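3. Seat position and round scores

3.1 Where the data came from

Rounds were pulled from two sources. First, the club shows at Cilthorpe, August only. Second, the Drallotia regional circuit, where the same three-judge setup is used but the hall is bigger and the judges sit a little further back. We started with 800 rounds. After dropping rounds with a stoppage, a missing card or a broken video file, 626 were left. Everything in this section uses those 626 unless we say so.

All rounds are amateur, three judges on three sides of the ring, ten-point must. No pro bouts. Pro cards were looked at early on and put aside — the number of rounds is different, the gloves are different, and the judges move between states in a way we couldn't track. A separate study, really.

Each round has three cards and one video. Video is from the house camera in both halls, so not from any judge's seat. That matters later (3.4).

3.2 What we mean by a split round

A round is called split if at least one judge gave it to the other corner. Margins were ignored. A 10-9 and a 10-8 for the same boxer count as agreement here, which is crude, but there were too few 10-8 rounds to do anything else with them. By this rule 470 of the 626 rounds were unanimous. The rest were split. 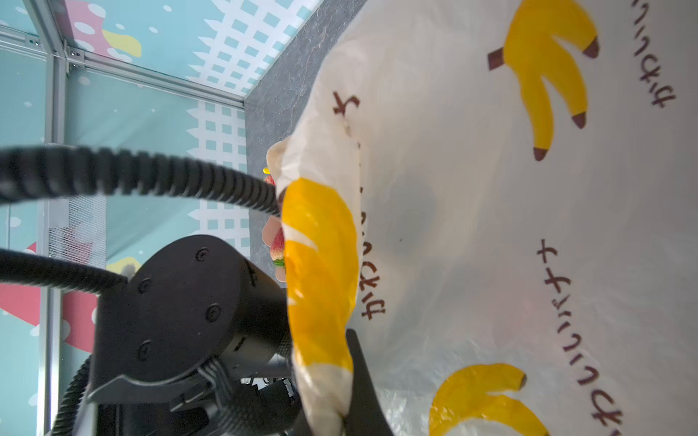

Split rounds were not spread evenly over the bout. First rounds were split more often than last rounds in both halls. Two readings of this. One, boxers feel each other out early and there is less clean work to score. Two, judges drift toward each other as the night goes on, or lean on what they gave the round before. Cards are handed in after every round so a judge can't see the others, but the crowd is loud and the corners are louder. We can't separate the two readings with this data. Left open.

Southpaw against orthodox was checked as well. Slightly more splits, not enough to lean on. The reason seems plain when the clips are watched: with open stances the two boxers turn around the lead foot and one judge gets backs for long stretches. But that is an impression from watching, not a result, and should be read as such.

3.3 Marking the punches

Clips were marked in Flaseo, frame by frame, by two markers working apart. Each punch got a start, an end, a target (head, body, arms, gloves, miss) and a side. Blocked shots were the main trouble. A hook that lands on the glove and pushes the glove into the cheek — is that a hit? The rule we settled on was no, unless the head moves. The rule was changed once, after the first batch, and the first batch was redone. Anything the two markers did not agree on went to a third look on Monday with the sound off.

Sound off turned out to matter more than expected. With the crowd on, markers called more clean hits for the home boxer, and the gap went away when the audio was pulled. This lines up with what coaches have been saying for years. All final marks are from silent video.

For each punch we also noted the facing line, meaning the line from the boxer's back hip through the lead shoulder. The facing line tells us which of the three seats had a clear view, which had a partial view and which was looking at a back. Done by hand. Slow. A body shot on the inside is often clear from one seat only, sometimes from none, and the referee's position makes it worse, since the ref was not marked in every frame and has to be filled in between marks.

3.4 Reading position from a raised camera

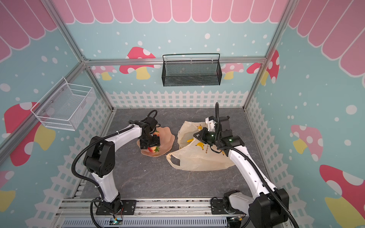 Ring position was taken from the house video, so the ropes and canvas had to be straightened first. The house camera is up high, and from up high the sides of a square space do not stay square in the image. Ropes that are level in the hall come out slanted, and a marker who trusts the slant will put a boxer closer to the side ropes then he was. Same effect in any enclosure seen from above: in Figure 2 the picket fence along the back wall runs horizontally, while the ones on the left and right walls angle down toward the front edge. The far side is the one to trust for level, the near corners are where the errors pile up. We used the four post bases and not the ropes, because ropes sag and get leaned on.

The correction was done once per hall and checked at the start of each show. In Cilthorpe the camera got knocked at one point and a run of rounds had to be redone with fresh post marks. No such problem at Drallotia, but there the lights are lower and the far post base is hard to pick out against the skirt. Markers went by the pad color instead. Probably fine. We did not test it.

After correction, boxers were placed in one of five zones: center, and one for each side of the ring. Corners were folded into the nearest side. A finer grid was tried and dropped, the cells were too thin.

3.5 Zone and seat

The main finding. Exchanges on the ropes were scored less alike than exchanges in the center, and the odd judge out was more often the one seated directly behind the trapped boxer. Makes sense, that judge sees a back and two elbows. Body work was the worst case. The same combination thrown in center ring tended to bring the cards together.

The effect was in both halls, weaker at Drallotia. Could be the distance. A judge further back may lose detail but keep more of the ring in view. Could also just be better judges, since the circuit picks from a larger pool and we have no measure of experience beyond license grade.

As a check, 50 rounds were marked again from scratch by a marker who had not seen the cards or the earlier marks. Zone held up well. Target held up less well, nearly all of it glove versus head again. None of the seat findings changed direction.

3.6 Limits

No eye tracking, so clear view means the seat could have seen the punch, not that the judge did see it. Clinches were left out of the zone counts. Headgear differed between shows. Bouts from the Vukčević junior event were offered to us late and are not included, the rounds are shorter and the judges there sit on a raised platfrom, so the seat heights don't match. They would make a good comparison set, given that height above the ropes is the one thing we could not vary. Women's bouts are in the set and were not split out, too few in Cilthorpe to say anything by hall.

Cards, marks and post positions are listed by round in the appendix. Video can't be shared.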